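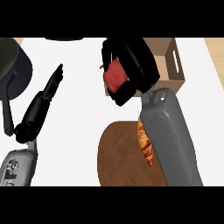 Chathurika Dissanayake wants to know whether you budget for the second arm up front or add it later, and I've moved her comment up here because it's the same thing I was going to ask, only shorter.

The long version. We run a small prep kitchen and I've been told to put together an equipment plan for a two-armed cell by July. The job is dull: take peppers and the like out of or into a cardboard box, move bread on and off a board, shift a pot by its handle. Everything so far is in simulation, where the counters are very clean and the invoices don't arrive.

I have two quotes. Peltel sells the arms as a pair with hands fitted. Judar sells one arm, then a second arm, then the hands, then something called an integration allowance, which I take to be money for finding out what you forgot. My boss has seen the first line of the Judar quote and likes it very much.

Is there any sane way to compare these? And do I really need the fancy fingered hands, or would a plain two-jaw gripper handle a pepper?

Posted 12/26/20 in Equipment & Planning

3 answers

Best answer (chosen by asker)

Make one sheet with both vendors in it and the same rows for each: arms, hands, mounts, controllers, cabling, safety gear, spare parts, training, support after the first year. Where a vendor leaves a row blank, write to them and ask for a number. The blank rows are where the money lives. When we did this at Stondville the cheap quote came out 37 percent over its first page and the expensive one moved hardly at all.

On the second arm: buy both if any task on your list needs one hand to hold and another to work. Lifting a pepper out of a box doesn't. Steadying a pot while something goes into it does. If you only have one such task, cost out a fixture that holds the pot. Fixtures are boring and never need a software update.

On hands, a plain gripper will pick up a pepper all day. Whether it picks up a croissant and leaves you with a croissant is another matter – get soft pads and try it with real ones before you sign. Fingered hands are lovely, but put replacement fingers in the spare parts row and sit down before you read the price.

Also measure your counter. Two big forearms working over one board and one box take up more room than you'd think, and a wider counter is a line item too.

95 people found this helpful

Answer 2

We went with Sikder and are happy. Didn't look at the others. Sales guy was nice, delivery was 3 weeks late. I'd get the two arms, one looks lonely

Answer 3

Agree with most of the top answer but I'd add that simulation hours aren't free either. Somebody is paid to build the counter and the pot and all the rest of it, and then paid again when the real box comes in a different size from the supplier. Put it in the plan under its own heading or it ends up coming out of your training money.

For the boss problem, show the three-year total first and hide the line items on page two. Worked on mine – he asked about the coffee budget and signed.

Comment from asker: Thanks. Sent the sheet to Judar with the blank rows marked in yellow. They would like to schedule a call.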